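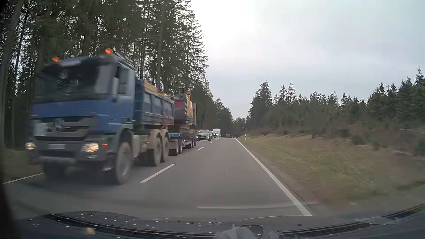
Excavator on a low equipment trailer behind a blue dump truck, two-lane forest road.

About Drasura

Drasura maintains rural two-lane roads and moves the equipment needed to do it. Our work falls into two divisions: Roadside, covering verges, edge lines, centerlines, delineator posts, ditches and brush, and Haulage, covering the transport of excavators, rollers and other compact equipment between sites. Both divisions work from the yard at Bistent. A smaller yard at Mazza holds aggregate, posts and seasonal signs.

We work under contract to road owners, forest owners and general contractors. The network currently under our care measures 1,323 lane kilometers, most of it single carriageway through managed forest. Very little of it is lit, and long sections have no shoulder beyond a grass verge. These conditions set most of our working methods and they are the reason the two divisions are run together. A ditch job on a road with no shoulder is mainly a transport and traffic problem. The digging is the short part.

What the Haulage division does

The usual combination for a ditch or culvert job is a three-axle or two-axle dump truck with a low trailer coupled behind it. The excavator rides on the trailer and the truck bed carries stone out and spoil back. One combination arriving at a site can start work without waiting for a second vehicle, and on a narrow road that matters more than payload.

The arrangement has limits. Total length is greater than that of a truck alone, and turning into a forest entrance with a trailer needs a swept-path check first. Drivers measure the entrance on the survey visit and record the width at the gate, the radius at the edge of the asphalt and the condition of the surface for the first two truck lengths. If the entrance is too tight, the trailer is dropped at the nearest suitable turnout and the excavator tracks in on mats. Tracks do not run on finished asphalt without mats under any of our contracts.

Before a loaded trailer leaves Bistent the driver checks:

Coupling, safety chains and air lines
Tie-downs at all four corners of the machine, with a separate restraint over the boom and bucket
Boom and arm folded to travel height, with the height written on the load sheet
Marker boards and lights, cleaned and working
Tires, including pressure on the inner wheels
Loose stone and mud removed from the deck, the tracks and the bed edges

The restraint check is repeated at the first safe stopping place after departure. Straps settle in the first few kilometers, particularly where the machine stands on a damp deck. The load sheet has a line for the second check and a sheet without it is treated as incomplete.

Headlights are used at all hours on forest sections. Roof beacons are used according to the permit and the contract, and our drivers are instructed to read both before setting out. A truck and trailer on a two-lane road will collect a line of cars behind it. Where a turnout is available and long enough for the full combination, the driver uses it. Turnouts that are too short are listed in the route notes so that no one attempts them with a trailer attached.

What the Roadside division does

Roadside work is divided into survey, vegetation, drainage, posts and markings. Survey comes first and is repeated after each season. Two technicians drive the route in both directions and log defects by kilometer and side. The log is passed to the other crews in the order in which the work has to be done: vegetation before drainage, drainage before posts, posts before markings. Painting an edge line and then bringing an excavator onto the verge beside it is a common way to pay for the same line twice.

Vegetation. Verges are mowed to a fixed width from the asphalt edge and to a second, wider line at junctions and on the inside of bends. Tall grass hides posts and holds water against the pavement. Brush and low branches are cut back from the embankment in the dormant season, beginning in October. Cut conifer material is stacked clear of the ditch line for chipping or collection, as the landowner prefers. Dead poles and leaning stems within falling distance of the road are reported to the forest owner before any cutting takes place.

Drainage. Most of the surface failures we are called to repair begin at the edge. Grass and silt build up beside the asphalt until the verge stands higher than the road, water stays on the surface, and the edge breaks under wheel loads. The remedy is to strip the raised strip of verge, restore the fall toward the ditch and reopen the culverts. Spoil is tested where the contract requires it and is never spread on the forest side without written consent.

Posts. Delineator posts on our standard sections are white with a dark band near the top and a reflector set in the band. They are set in pairs across the road, outside the edge lines. On the open sections of the Volanico road the specified spacing is 100 meters. Bends and crests are closer, according to the drawing. Replacement posts are set with a string line and a level, and each reflector is checked from driver eye height after dark. A post that stands straight but faces the wrong way does nothing at night.

Markings. We lay continuous edge lines and broken centerlines, and continuous centerlines where the sight distance calls for them. Old lines are measured for width and retroreflectivity before renewal. Worn dashes between newer ones are renewed in place. Layout is taken from the existing pattern only when that pattern agrees with the drawing, and where the two differ the road owner decides in writing.

The Volanico road

The longest single contract we hold is the Volanico road, a two-lane route through tall conifers with long straight sections and low crests. Traffic is light for much of the day and fast. Slow vehicles stand out badly against dark trees, and an overcast sky flattens the contrast between asphalt and verge. For these reasons the edge lines on this route carry a higher renewal priority than the centerline, and post cleaning is scheduled separately from mowing.

Work on Volanico is planned in short lengths. A single lane closure with signals is kept to the length that can be opened again before the end of the shift, with no excavation left open overnight next to the running lane. Advance signs are placed before the crest and repeated after it. On a straight road drivers see a work zone from far off and still misjudge how fast they are approaching it.
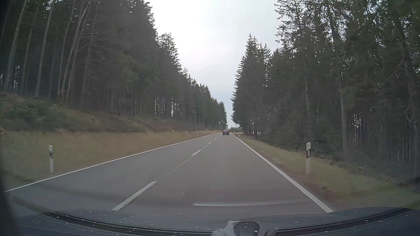
Yards and equipment

Bistent is the main yard. It has a workshop, a wash bay with an oil separator, a covered store for paint and glass beads, and hard standing for coupled combinations. Trucks and trailers are parked coupled when they are assigned to the same job on the following shift. Mazza has no workshop. It is used for stockpiles and as a winter base, and it shortens the run to the northern end of the network.

We keep six low equipment trailers. Each is matched to a list of machines it may carry, and the list is fixed to the headboard. Attachments such as ditching buckets, grading buckets and flail heads travel on the deck only when there is a marked position for them. Otherwise they go in the truck bed, strapped, before any loose material is loaded.

Maintenance intervals are based on engine hours for excavators and on distance for trucks and trailers. Brake and bearing checks on trailers are done more often than the manufacturers ask for. Forest roads are dusty in summer and salted in winter, and wheel ends suffer from both.

Training and site rules

New drivers spend their first period in the passenger seat and then drive unloaded combinations before they move to loaded ones. Excavator operators are trained on loading ramps as a separate item from digging. Verge crews are trained in setting out and removing signs, in working with their backs away from traffic, and in reading service drawings for cables buried beside the road.

High-visibility clothing is required outside the cab at all times. Reversing a coupled trailer on a public road requires a second person on the ground in radio contact. Phones stay in the cab.

Working with us

Inquiries for maintenance contracts should include the road number or name, the start and end points, the lane width and any known weight limits. For equipment moves, please send the make and model of the machine, its operating weight, transport height and width, and a sketch or map of both access points. We quote after a survey visit. Moves between two sites already in our route notes can be quoted from the desk.

Landowners who find cut brush, spoil or a damaged post on their boundary should report it to the Bistent office with the nearest kilometer marker and the side of the road. Reports are entered in the same log as our own survey findings.

Page last revised Saturday, June 14, 2025.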